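Studio Shelf > Tableware > Galleries > Otik plates, racked

Search galleries Go

Otik Plates in the Rack: Color Order and Storage Notes

Gallery page by Dzifa Antwi. Updated September.

The Otik dinner plate is a plain round form sold in mixed colors out of the Clunport shop. This page covers how the plates sit on edge in a wire rack, how the colors read when they overlap, and what we recommend for washing, drying and putting them away.
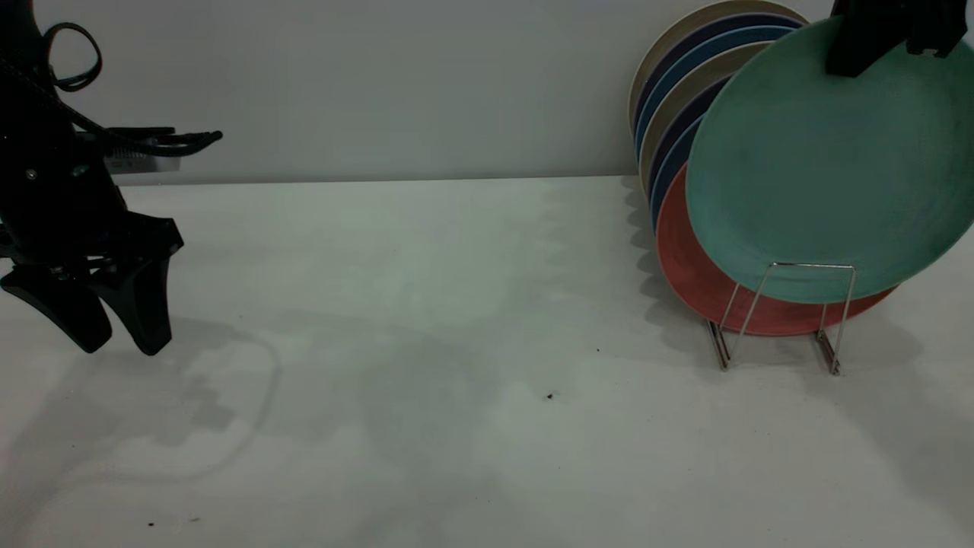
Otik plates on edge in a silver wire dish rack. Green in front, terracotta behind it, then blue, navy and cream tones to the back.

The green plate

Muted sea green, matte, with a slight speckle. Under warm light the color moves toward gray, and under daylight bulbs it moves toward teal. Customers who order a single replacement sometimes ask whether they have been sent a different color. Check both plates under the same lamp before returning one.

The speckle is part of the glaze and will not rub off. It is finer toward the middle of the plate and a little coarser near the rim on most pieces. We do not sort by speckle.

The terracotta plate

A warm reddish orange. It is the strongest color in the range and shows even when only a narrow strip of rim is exposed. In the rack it marks the break between the green plate and the group behind it.

Tomato and paprika leave a film on this glaze that is hard to see when the plate is wet. Run a thumb across the face after rinsing. If it drags, wash again.

The group at the back

Cream, navy and blue, repeated. The plates lean together with the rims offset, and each color shows as an arc. The cream or beige plate at the back gives the largest arc. Reading inward from there, the order is navy, blue, beige, navy, blue, and then the terracotta.

The repeat came from the packing order at the shop. Mixed cartons are filled in threes, and a household that unpacks straight into the rack will get the same run without trying. It can be kept or broken up. There is no technical reason to prefer one order, although a light plate between two dark ones makes it easier to pick up a single plate in a dim kitchen.

Cream and beige

Both words appear on this page for the same glaze. The stock name is Cream. Fired at the cooler end of the kiln it comes out closer to beige, and the older price lists call it that. Either name will get you the same plate from the shop.

Navy and blue

Navy is the dark one. Blue is a medium shade and is the one most often confused in phone orders, so please give the stock name in full. Navy shows knife marks sooner than any other color. The marks are metal left on the surface, not cuts, and a mild cream cleanser takes them off. Blue hides them fairly well.

Dimensions and weight

The dinner plate weighs 867 grams on the shop scale. Hand-finished plates vary, and two from the same carton will not read the same. The side plate, made to the same profile, is 18 centimeters across. The dinner plate is larger and should be checked against your cabinet before you order, particularly in older kitchens with a face frame that narrows the opening.

The foot ring is unglazed. It is ground flat after firing and should not rock on a level counter. If a plate rocks, turn it a quarter turn and try again. If it still rocks, the plate is out of tolerance and the shop will exchange it.

Leaning and rim contact

A round plate stood on edge will lean until something stops it. In a rack, that is either the wire or the next plate. Plate-to-plate contact is acceptable for drying. It is less good for long storage, where the same two points on the rims touch every time a drawer closes or someone walks heavily across the floor.

Rims that are offset touch at fewer points than rims that line up. They also leave a gap for air. When a group leans together, the faces trap water where they meet, and the plate in the middle of the group will be the last to dry. Pull one plate forward a little and the rest usually separate.

Drying times

Plates standing apart, in a kitchen with a window open, were dry to the touch at 17 minutes. Plates leaning in a close group took 95 minutes before the last foot ring was dry. Both runs used a hot rinse. After a cold rinse, add time. The unglazed ring holds water longer than the face does, so test there.

A towel is quicker. Use a flat cotton one. Terry leaves lint on the matte glazes, and it is most visible on navy.

Taking a plate out

Grip the top of the rim and lift straight up until the lower edge is clear of the wire. Then bring the plate toward you. Pulling forward first drags the foot ring across the wire and leaves a gray line on light glazes.

Take from the front. Removing a plate from the middle lets the ones behind it drop forward, and the first of them will strike the next rim with most of its weight. If you need a particular color from the middle, hold the back group with the other hand while you lift.

Putting a plate in

Lower the plate upright, face toward the front, and let the edge find the wire before you release the rim. Stay with it through the lean. The chips we see on returned plates are nearly all on the upper third of the rim, where a plate was let go early and tipped into its neighbor.

Heavy plates go in first. If side plates and dinner plates share a rack, keep the small ones in front so they can be seen.

Wire racks and marking

Bare metal wire will mark a matte glaze over time. Coated wire marks less until the coating wears through, and then it marks the same as bare wire, usually in one place. Inspect the low points where the edges rest. Flidura sells slip-on sleeves that fit most household racks. Cut them a little short so water can run out of the ends.

Do not use steel wool on a marked plate. It adds more metal than it takes away. A paste of baking soda and water, left for a few minutes and rinsed, is enough for fresh marks.

Cabinet storage

For flat stacking, put a felt or paper round between plates. The ground foot ring is harder than the glaze below it and will scratch if the stack is slid. Lift the stack to move it. Keep stacks low enough that the bottom plate can be reached without tilting the rest.

For upright storage, a divided drawer insert works better than a dish rack. The Ackah insert has padded dividers and holds each plate apart from the next. Measure the inside height of the drawer with the runners fitted, as the listed height on the drawer front is usually more than you have.

Ovens and microwaves

All colors are rated for the microwave. Navy and terracotta get hotter at the rim than the others, so use a cloth. A low oven is fine for warming. Do not put a plate straight from the refrigerator into a hot oven, and do not set a hot plate on a wet stone counter.

Replacements and seconds

Single plates can be ordered in any of the current colors. Quote the stock name and say whether you want dinner or side. Green and cream are normally on the shelf. Terracotta is glazed in smaller runs and may need a wait.

Seconds are sold from the Clunport counter only and are not shipped. Typical faults are pinholes on the underside, a thin patch of glaze at the rim, or a foot ring ground slightly off center. Plates with cracks are scrapped and are not sold at any price.

Corrections

An earlier version of this page gave the weight of the side plate under the dinner plate heading. The figure above is the right one for the dinner plate. Send other corrections to the gallery desk with the page title in the subject line.

Contact the gallery desk | © Otik Tableware, Clunport | Back to top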